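Last updated: December

A Bin for Every Spoon

There is a particular sort of drawer, and I suspect you have one, that opens four inches and then stops dead because a ladle has turned sideways. Mine stopped dead for most of my married life. I would slide my fingers in, feel around for whatever handle had lodged itself against the frame, and mutter. So when I decided to write about sorting cutlery, I came to it as a sinner – a hopeful one, but a sinner all the same.

The first rule I learned is to get everything out onto a big clear surface before you put a single thing away. Tip it out, let it lie in a heap, and look at the handles before you look at anything else. We tend to think in terms of soup spoons and serving spoons, but a color is much quicker to spot across a table than the curve of a bowl.

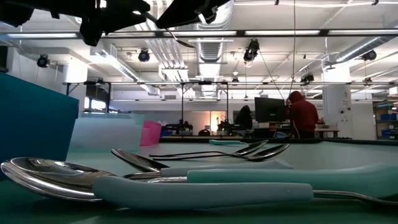
Gülizar Kılıçarslan

Mint green, pale gray, a bit of turquoise: once you start seeing handles that way, the pile stops looking like a chore and starts looking a little like candy. I did my own kitchen on a Friday evening with the radio on (the drawer, then the crock by the stove, then the picnic basket, which I had forgotten entirely), and I enjoyed it more than I'd care to admit to my sister.

Bins matter too. Open tops, plain sides, and colors different enough that you can tell them apart without your glasses. Line them up along one side of the table and leave the rest of it free, so your elbows have somewhere to go.

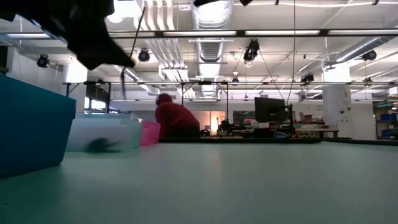
Marjorie wrote in to say that she sorts by length instead, longest at the back, and that her grandchildren can set the table for a crowd without asking her where anything is.

I can see the sense in that, and for a deep drawer it may well be the better way. For bins, though, I'm staying with handles. Spoons will cross over one another however nicely you lay them down, and in a bin that hardly matters as long as they are all the same family.

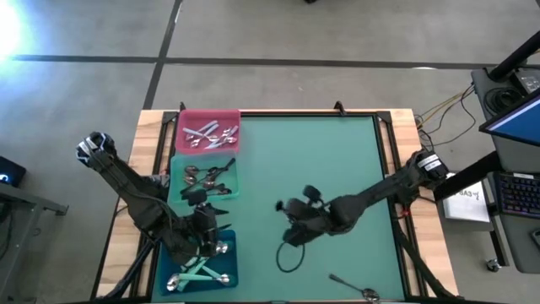
Pale handles in the pink bin, dark in the clear mint, green in the teal.

My drawer at home opens all the way now. The ladle lives on a hook.

Comments

Dot R.: Handles first! I've been going by size for years and always end up with a pile of leftovers.

Paulw: What do you do with the one spoon that doesn't match anything? Mine goes in the sugar.

Contact us | © Hirnedcombe | Back to top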